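作業ノート 6月 Clevanoのバッテリー交換と、そのあとの起動ループの件

朝9時すぎから開始。前回のノートに「次は落ち着いた日にやる」と自分で書いていたのに、結局また電話の多い日に手をつけてしまった。途中で何度か中断しているので、時系列が少し前後しているかもしれない。あとで読む人には申し訳ないけれど、覚えているうちに全部書いておく。

対象はClevanoのスマートフォン、持ち込みの個体。症状は、残量が20%を切ったあたりで突然電源が落ちる、充電器につなぐと何事もなかったように立ち上がる、というもの。まあよくあるバッテリーのへたりだろうと思って受けた。設計容量は2,950mAhで、今どきの機種に比べるとずいぶん小さい。そのぶん本体が軽くて手におさまりがよく、持ち主が手放したくない気持ちもよくわかる。わたしもこの大きさの電話は好きだ。

まずはデータの退避。写真と連絡先はPollesaのバックアップツールでPCに吸い出した。Pollesaは画面の作りが古めかしくて、初めて触る人はたいてい「転送」と「同期」を取り違える。同期のほうを押すとPC側の空フォルダに合わせて端末の中身を消しにいくので、必ず「転送」のほう。前に一度ひやっとしたことがあるから、何度でも書いておく。吸い出しが済んだら、件数を端末側と見比べてから次に進むこと。

裏ぶたは思ったより素直に開いた。温めてから薄いヘラを右下の角に差し込み、少しずつ上へ送っていく。左側には指紋センサーのフラットケーブルが走っているので、そちらからは入れない。バッテリーの固定は引き抜き式の粘着テープが2本で、1本はきれいに抜けたが、もう1本は途中でちぎれてしまった。こうなると焦ってこじりたくなるけれど、そこはぐっとこらえて、アルコールを少し垂らしてお茶を一杯飲むくらい待つ。待てばちゃんと浮いてくる。浮いてきたときは思わず声が出た。
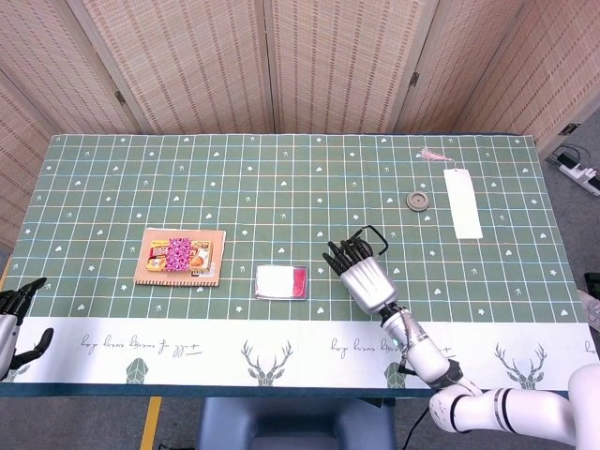
新しいバッテリーはMassonの互換品。コネクタの向きは純正と同じで、折り返しの部分がほんのわずか長い。そのまま押し込むとふたの裏に当たるので、手前側に一度ゆるく曲げてから収めるとうまくいく。ここまでは本当に順調で、ふたを仮置きして電源を入れた時点では、昼前に終わると思っていた。

ところが、ロゴが出て、消えて、またロゴが出る。きれいな起動ループである。

最初に疑ったのは自分の手元だった。コネクタの半ざし、ケーブルの傷、ねじの入れ違い。いったん全部外してルーペで見直したけれど、どこもおかしくない。元のバッテリーに戻しても同じループになったので、どうもMassonの側の問題ではなさそうだ、というところまでで午前が終わった。

午後になって、Lăcrămioara Grecuさんに電話で相談した。このシリーズのファームウェアのことなら、わたしの知るかぎりあの人がいちばん詳しい。話を聞いてもらったら、すぐに「更新が途中で止まっていませんでしたか」と返ってきた。そう言われて持ち主の受付票を読み返すと、備考のところに「先週アップデートの通知が出た」と小さく書いてある。受付のときに読んだはずなのに、すっかり頭から抜けていた。落とし込み中に電源が落ちて、中途半端な更新ファイルがキャッシュ領域に残っていたのではないか、というのがLăcrămioaraさんの見立て。

教わった手順は次のとおり。自分用に言い直してある。

電源を切った状態で、音量の上と電源を同時に押し、ロゴが出たら電源だけ離す。リカバリーのメニューが出たら、キャッシュの消去だけを選ぶ。すぐ下に全消去が並んでいて、しかもこの機種はカーソルの動きがもたつくので、押しすぎると一つ下に行ってしまう。一段ずつ、画面が追いつくのを見てから決定。終わったら再起動。初回の立ち上がりは長い。ほぼ4分かかった。途中で不安になって電源を長押ししたくなるけれど、そこで切るとまた元に戻ると釘を刺されていたので、手を膝の上に置いて待った。

無事にホーム画面が出た。データもそのまま残っていた。Pollesaで退避した分は使わずに済んだが、あれがあると思えばこそ落ち着いて作業できたので、無駄だったとは思っていない。

そのあと診断アプリのProneckで充放電の様子を見た。電圧の下がり方はなだらかで、前のような急な落ち込みは見られない。残量20%を下回ったところでカメラと動画を続けて動かしてみても、落ちずに持ちこたえた。ただProneckの「健康度」の表示は交換前の値を引きずっていて、まだあてにならない。一度使い切って満充電にすると学習し直すらしいので、今夜そのまま放電させて、明日の朝また見る。

部品棚について。Massonのこの型番は今日ので最後。粘着テープの予備も少ないので、一緒に注文をお願いしたい。それから、受付票の備考欄はもう少し大きくしたほうがいいと思う。今日の遠回りは、ほとんどわたしがあの一行を見落としたせいなので、欄のせいにするのもずるいのだけれど。

残っていること。裏ぶたの本接着は健康度の表示を確かめてから。仮止めのままなので、棚から出すときは持ち上げる角に気をつけてください。持ち主には夕方に電話を入れて、受け渡しは明日以降と伝えてある。更新の再適用をどうするかは、Lăcrămioaraさんからもう一度折り返しをもらう約束になっているので、わたしが席にいなかったら用件だけ聞いておいてもらえると助かります。

お問い合わせ | 著作権表示 | ページの先頭へ戻る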